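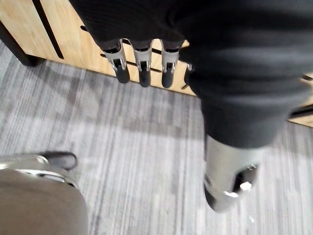
Gaspard Royer
Forum moderator, Acting and Rehearsal
Posts: 353

Off book by the first rehearsal - fair to ask?

I've been cast in a two-hander at the Motberg, going up in August. The script is 107 pages and I'm on every one of them. The director sent a welcome note last night asking both of us to arrive at the first read with the whole play memorized. We have three weeks of rehearsal before tech, so I understand where the request comes from.

I have worked this way once before, at Natesholm, and didn't enjoy it. I had learned the part alone in my kitchen, and when the other actor said her lines differently from how I'd been hearing them, I kept answering the version in my head. It took most of the first week to get rid of that. On the other hand, I've also been in shows where people were still carrying scripts at the end of week two, and that was worse for everyone.

So I'm interested in what people here do. Do you push back? Do you learn it cold and hope? And is anyone being paid for that time? I'm not.

Reply from stageleft_lou

I'd do it without arguing. Three weeks is short for two people and that many pages. The director wants to spend the time on the play instead of watching you look for your place. I learn everything flat, no expression at all, and fast. If there's no reading attached to the words then there is nothing to unlearn.

Reply from Callum Treloar

I disagree with Lou. Learning lines is work, and if a theater wants it done before the contract starts it should start the contract earlier. I turned down a job at Plunham over this. They wanted the part learned, a dialect prepared and two fittings, all ahead of the first paid day. When I asked for one extra week at the rehearsal rate they said no one had ever asked.

The other thing is that I don't learn well alone. I remember a line because I crossed to the window on it. Take away the window and I've got a list of sentences.

Reply from stageleft_lou

No one is stopping you from learning it your way, Callum, but most of us can't turn down work. Regional directors talk to each other. I've been paid a flat 800 for an entire run and learned the part beforehand because I wanted to be good in it.

Reply from Callum Treloar

I never said don't be good in it. I said ask for the week. Gaspard asked if people push back and I'm telling him what happened when I did.

Reply from oldprompter

I was on book for a lot of shows before I retired, so I'll give you the view from the table. The actors who came in fully memorized were not always the most accurate. Some had learned mistakes, and a learned mistake is very hard to shift. I had a man say "Thursday's train" for "the early train" right through closing.

If you do learn it in advance, have somebody check you against the text in the first few days of work, before it sets. Also confirm which draft you have. At Salinas we once had an actor turn up word perfect in a version the playwright had cut by a third.

Reply from Gaspard Royer

Good point about the draft. I've written to the stage manager to ask. Lou, when you say flat, do you mean out loud or silently?

Reply from stageleft_lou

Out loud, walking, no punctuation. I do it until I can get through a page while washing dishes. I don't touch the big speeches that way, though. Those need something else and I've never found a good system.

Reply from marrow_and_pitch 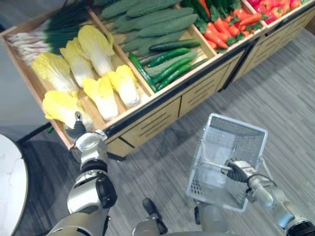
Big speeches I learn by place, and I've done it that way since drama school. I split the speech wherever the thought changes, and each thought gets its own spot in a room or a store I know. A produce display works very well because the partitions are already there. Napa cabbages in the left-hand bin, with those ruffled yellow tops, would be my opening section. Then I go over the wooden divider into the next compartment, and that's the next thought. If I go blank in the middle, I only need to know which bin I'm standing in front of. I don't have to go back to the start of the speech.

For Gaspard's problem it has one real advantage. The order gets fixed but the delivery doesn't. Your partner can throw you something new and you still know where you are.

Reply from Callum Treloar

That's closer to how I work than I expected. It's still a picture you made up by yourself, though. When you get into the real room with a real door in it, does the store go away?

Reply from marrow_and_pitch

Mostly. By the second week I'm usually using the set. It comes back if I'm tired, and I've had it come back in a matinee, which is unpleasant but it got me through.

Reply from oldprompter

I've heard of people using the rooms of their house for this. Same idea. I would add that it does nothing for short lines. In a two-hander the trouble is rarely the speeches. It's the pages of "Yes," "Did you?" and "When?" where each of you could be on any one of several lines. Those you can only learn with another person. Call your scene partner.

Reply from Gaspard Royer

I did, this afternoon. She hadn't answered the director's note either and was as worried as I was. We've agreed to read over the phone in the evenings, just the quick exchanges, no acting. I'll learn the longer speeches by myself, and I'm going to try the bins.

I also took Callum's advice and asked about the extra week. The producer said there was no money for it, but she offered to move the deadline so we only need act one for the first rehearsal, with act two by the end of that week. I think that's a decent answer.

Reply from Callum Treloar

It's better than what I got. I'd still have asked for the money twice.

Reply from stageleft_lou

Act one only is very doable. Check the draft before you start.

Reply from Gaspard Royer

The stage manager wrote back at 9:40. There is a newer draft. Page 31 is completely different.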